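Kerkunham Household Advice Service
Care of Dark Clothing and Bed Linens

Dark clothing shows wear sooner than light clothing. A black sweater or a pair of navy trousers may be perfectly sound in the seams and still look tired after one winter, simply through loss of color and a buildup of lint. The following guidance is issued to residents of Kerkunham and replaces the earlier leaflet on dyed fabrics. It covers sorting, washing, drying, folding and storage, with a short section on quilted bedspreads, about which the Service receives many inquiries.

Sorting

Separate dark items from white and pastel items before every wash. New dark garments should be washed alone the first two times, as most of the loose dye is released then. To check whether an older garment still sheds dye, dampen an inside seam and press it with a white cloth. If color transfers, continue to wash the garment separately.

Towels, fleece and flannel should be kept out of the dark load. They release fibers that cling to smooth fabrics and are difficult to remove once dried in place. Empty all pockets, and turn each one out if paper tissues have been carried in it. Close zippers and fasten hooks. Leave shirt buttons open, as buttoned fronts pull at the thread during the spin.

Washing

Turn garments inside out. Use cold water and the shortest cycle that will clean the load. Liquid detergent is preferred in cold water, where powder may fail to dissolve and can leave pale streaks along folds and waistbands. Should streaks appear, a second rinse without detergent is normally sufficient.

The drum should be no more than two-thirds full. Overloading causes friction, and friction is the main cause of the gray bloom seen on dark cotton at the knees, cuffs and collar. Fabric softener should not be used on sportswear or on any garment with a water-repellent finish.

Drying

Remove the load promptly and shake out each item before hanging. Dry dark clothing in the shade, still inside out. Direct sun fades dye unevenly, and a shirt left on the line over a bright weekend may show a lighter band across the shoulders. Knitted garments should be dried flat on a towel.

Where a tumble dryer is used, select low heat and take items out while the seams are still slightly damp. Clean the lint filter before the load as well as after it.

Folding

A bed is the most convenient folding surface in most homes, being broad and at a comfortable height. Smooth the bedspread first. Lay the garment face down, bring in the sides, and fold upward from the hem in even sections. Run the flat of the hand across each layer before making the next fold. Heavy items are best folded loosely, as a hard crease in dark fabric wears to a pale line over time.
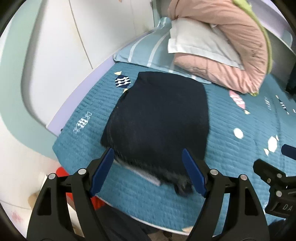
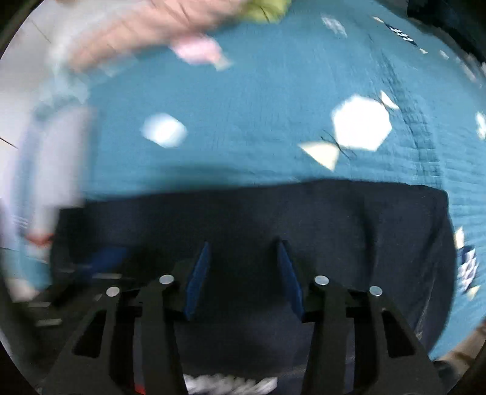 Dark folded fabric on a teal quilted bedspread.

Go over the garment with a lint brush before folding and once more when the fold is complete. Work in one direction only. Adhesive rollers are suitable for woven fabrics but may lift the surface of wool and velvet, for which a soft clothes brush should be used.

Care of Quilted Bedspreads

The stitching is the weakest part of any quilted bedspread and determines how it should be handled. Inspect it before washing and repair loose threads by hand with a short running stitch in matching thread. A loose end should never be pulled, as an entire row may come undone.

Check the care label, and then check that the machine is large enough. A double bedspread generally requires a commercial washer. The public laundry at Gustow has large-capacity machines, and residents may use them until 8 in the evening. Wash on a gentle cycle in cool water with half the usual quantity of detergent. Residue left in the filling makes it stiff and attracts dust.

Dry the bedspread over two parallel lines so that the weight is shared, and turn it at intervals. It must be completely dry throughout before it is returned to the bed or put away. Between washes, weekly shaking outdoors and an occasional pass with the upholstery attachment of a vacuum cleaner will be adequate.

Storage

Store only clean clothing. Traces of perspiration and food attract moths and may darken into permanent stains over a season. Cotton storage bags are recommended in preference to plastic, which holds moisture. Place heavier items at the bottom of the drawer and leave enough room for a hand to pass over the top layer.

Cedar blocks should be sanded lightly each April to restore their scent. They should not rest directly on fabric, as the oil can mark it.

Further Assistance

Printed copies of this guidance are held at the Kelmendi Street library, where 500 have been supplied. Requests for large-print copies should be addressed to Radomir Radonjić, Household Advice Service, Room 67, and should state the number of copies required and a return address.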